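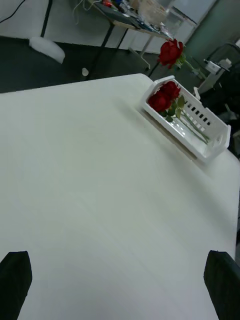
Gisura

Hi all! I have fallen completely in love with doing my own table flowers and I need some help from people who know more than I do (which is most of you, I think).

I'm putting together flowers for a family lunch in June and I want red roses and nothing else. Deep crimson, long stems, leaves left on up near the bloom. The tables are plain white and the color looks SO good against them that I don't want to fuss it up with filler. My plan is to lay a couple of roses lengthwise in low white plastic baskets, the kind with little slots in the side, and have a taller one standing up behind.

What I can't work out is the timing. Two roses lying in a basket look lovely, but they have no water in there. How long can they lie flat before they start to droop? And is there a trick for keeping them going, or do I just have to put them out at the last minute? I have 22 baskets to fill and only me to fill them, so last minute makes me a bit nervous.

Also, should the stems be trimmed so they fit inside the basket, or is it nicer to let them run corner to corner at full length? I keep changing my mind on this one.

Posted May 23, 2026

Fivstead

Oh, I love this idea! I've done roses for a lot of parties and lying-down roses are one of my favorite looks, so please go for it.

Timing first. A rose that has had a really good drink beforehand will usually hold up for a few hours out of water in a cool room. In a warm room, or with sun coming through a window onto the table, I'd plan on a lot less. So the work is mostly the day before:

Cut the ends on a slant with a sharp knife or clean snips. Kitchen scissors can crush the stem.

Pull off any leaves that would sit under the water. Keep the ones just below the bloom, they make a red rose look twice as red.

Stand them in a deep bucket of clean water overnight, somewhere cool and dark. I use a corner of the garage. Keep them away from the fruit bowl too, ripe fruit gives off a gas that ages flowers.

On the day, take them out in batches, dry the stems with a towel and lay them in. The baskets themselves can go out on the tables hours ahead, so really you're only placing roses at the end. That part flies by.

If you want them to last the whole afternoon, get those little plastic water tubes with rubber caps that florists use. You fill the tube, push the stem through the cap, and the rose drinks lying down. Give each one a gentle squeeze at the cap to check for drips before it goes near a tablecloth! Mine came in a bag of 200 and I've still got loads of them, they wash out fine and you can use them again.

On length, I'd leave them long. A stem running on the diagonal gives you more room than you'd think, and the eye follows it down from the bloom. If you trim, take off a little, lay it in, look, and then decide. And stagger the heads a bit, one slightly behind the other, so the petals aren't squashed together. They bruise easily and dark red shows it as nearly black spots.

For the standing one, use a narrow vase with some weight to it. A single tall rose is top-heavy and a bumped table will take it right over (ask me about my sister's shower... there was water in the cake).

Please come back and post how it goes!

Čierny

just use fake ones, the good ones look real from a chair away and you can do all the baskets a week early. I did 65 for a school thing and people kept trying to smell them

Dratitine

Fivstead covered nearly everything, so I'll add only what I'd do differently.

I don't bother with the tubes. I wrap the cut end in a small piece of wet paper towel, then a bit of plastic wrap, then a twist of green floral tape. It costs almost nothing and it tucks away under the stem. The tape only sticks to itself once you stretch it, so pull as you wind — I spent my first wedding thinking I'd bought a dud roll.

Buy the roses two days ahead if you can. Shop roses are often shut up tight and they look so much better once they've relaxed a little. Peel off the rough outer petals if they're marked, there's plenty more rose underneath.

Check the stems for thorns as well. People will reach across to pick one up, they always do, and kids will go straight for them. I run a folded dish towel down the stem with a firm grip and most of the thorns come away.

And do one basket completely, start to finish, a week before. Leave it on your table and look at it every hour. You'll know exactly how long you've got in your own house.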